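Workshop Notebook – Rotating Equipment Bench
January 16, 2020

Subject: Graltus feed pump, second teardown after seal change

The pump was returned to the bench this morning following the run at the Whiteley test bay. The purpose of the teardown was to establish why the drive end bearing housing ran warmer than the non-drive end throughout the September series and again in the present one. The seal change was expected to correct this. It did not.

Conditions of the run, copied from the bay log: steady speed of 2,000 rpm, inlet throttled to the second mark, outlet valve fully open. Total running time since the last rebuild is 306 hours. The bay operator noted a slight change in tone late in the run, which cleared when the speed was brought down and did not come back on the second climb. No leak was recorded at either seal.

Teardown followed the usual order. The coupling guard and coupling half were removed first, then the bearing cap on the drive end. Grease at this end was darker than at the other and had moved toward the outer lip of the cap. A sample was placed in a labeled jar and stored on the shelf above the parts washer. Colleagues are asked to leave the jar closed until the second sample has been taken for comparison.

The inner race shows a polished band set slightly to one side of center. This was also seen at the first teardown, where it was put down to the old seal pushing on the shoulder. Since the new Ostideck seal does not touch the shoulder at all, that explanation has to be withdrawn. The entry for the first teardown should be read with this in mind. I have added a note in the margin there and have left the original wording in place.

Shaft runout was checked with the dial gauge in three positions. Readings at the impeller seat and at the middle of the shaft were within the limit on the drawing. The reading at the coupling end was at the limit – not over it, but closer than I would like for a shaft that was ground new. The V-blocks were cleaned and the check repeated with the same result. It should be repeated once more on the surface plate in the inspection room, where the temperature is steadier.

The impeller itself is in good order. There is light frosting on the suction side of the blades near the leading edge, consistent with running the inlet partly throttled. It is shallow and does not catch a fingernail. No action is proposed at this stage other than to record it.

Cap bolts were found at uneven torque on breaking loose. Two on the upper side came away with much less effort than the others. The build sheet calls for 60 Nm on all of them, tightened in a cross pattern in two stages. The sheet is signed for the first stage only. This may be a missed signature or a missed stage, and the bench is not in a position to say which.

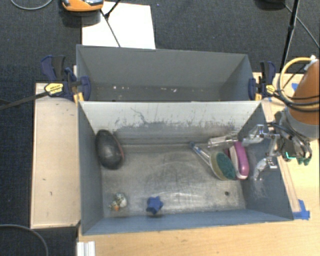
An uneven cap would tilt the outer race by a small amount and could account for both the offset band and the extra heat. It would also explain why the seal change made no difference. I regard this as the most likely cause, with the coupling end runout as a second possibility. The two should be tested separately. If both are corrected at once, the next run will tell us very little.

Proposed order of work:

Rebuild with the present shaft and a new Gistby bearing at the drive end. Tighten the cap in both stages, with each stage signed before the next is started. Run for 9 hours at the same speed and throttle setting, reading both housings at the same intervals as before. If the difference between the ends remains, strip again and change the shaft.

The old bearing is to be kept, bagged and tagged with the running hours. The cap gasket was torn on removal and a replacement has been requested from stores. Rebuild cannot begin until it is received.

Open point: the drawing gives the cap bolt torque for dry threads, while the build sheet says nothing on the matter. Bench practice has been to apply a light oil. The design office has been asked to confirm which is intended, and the build sheet is on hold until a reply is received.

Last updated: January 16, 2020Contact the workshop office | © Rotating Equipment Bench | Back to top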